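Bench Cells > Inspection > Gripper Faults > Checklist after a dropped-part stop

Overview Checklists Fault log Contact

CHECKLIST: TWO-FINGER GRIPPER, AFTER A DROPPED-PART STOP
Cell: Widdale, bench 2. Controller: Nolo.
Inspector: Lucimara Brandão. Month: March.

Fault as logged: the arm reported a good grip on a plastic container, lifted, and let go at 145 mm above the table. The Nolo controller did not register the loss and finished the move. Fault code 68 came up only on the next close command.

1. Arm in hold, drive power off, key removed. OK.
Comment: the key was still in the panel when I arrived. Written up separately.

2. Emergency stop, both buttons. OK.

3. Wrist camera: bracket tight, cable strain relief in place. OK.
Comment: check views at the container, fingers closed, and fingers open. Look for scuffs on the fingers and for glare on translucent plastic.

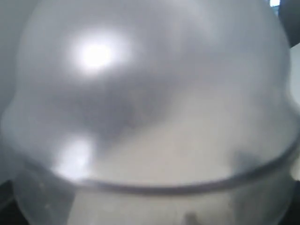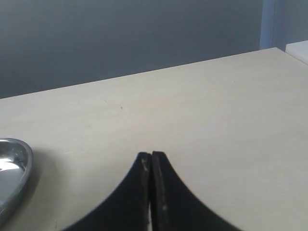
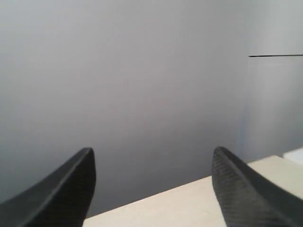 4. Finger surfaces. MONITOR.
Comment: light scuff marks near the top of the left finger, one whitish scuff lower on the right. Neither catches a fingernail. Recheck at 200 cycles.

5. Closed position. OK.
Comment: tips sit side by side with a thin gap that widens toward the base. Zero offset reset anyway.

6. Grip force at the tips. FAIL.
Comment: low on three pulls out of five. The actuator was last serviced 2000 cycles past its due point - see the Hiltness service sheet.

7. Part-present check during lift. FAIL.
Comment: the check runs once, at close, and is not repeated. Nogueira to change the program so that it runs through the whole move.

8. Table clear before restart. OPEN.
Comment: metal dish to be moved out of the arm's reach before any powered test.

Result: not released. Items 6 and 7 must pass before automatic mode is enabled. Manual jog at reduced speed is allowed.

Comments (3)

benchtwo: We had code 68 last year with a loose connector. Worth reseating it before you swap the actuator.

L. Brandão: Reseated, no change. Force is still low.

pkt_r: Does item 7 apply to the older cells too?

Previous Next Back to checklists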